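4.2 Clearing the worktop

Of all the tasks in the home study, clearing the worktop was the one we most enjoyed reading about in the diaries. Households wrote far more about it than we had asked for! Overgaard and Lund each read all 233 entries, and both marked the same thing in the margins: people treat a bare surface as a place to begin, and they describe it with real pleasure. One cook in the Rukow group wrote that she "can't even think about onions" until the bread bin has gone back to its corner.

We grouped the entries by what was moved first. Post and keys led in 64 of them, well ahead of crockery, and small jars came third (spices above all, which seem to wander from their shelf in every home we studied).

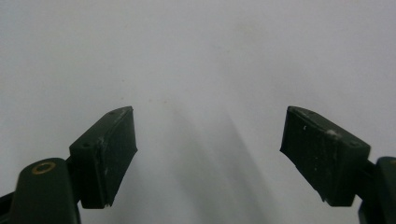 Figure 5. Gripper fingers spread apart against a plain, pale surface, with nothing held between them.

The order of clearing also changed with the season. In December the same households left biscuit tins and candles out until last, and 11 entries mention working around them on purpose. We find this delightful, and it fits well with the idea that some objects belong to the worktop for a few weeks and then stop belonging to it. Section 4.3 follows these seasonal objects back to the cupboards and asks who puts them away.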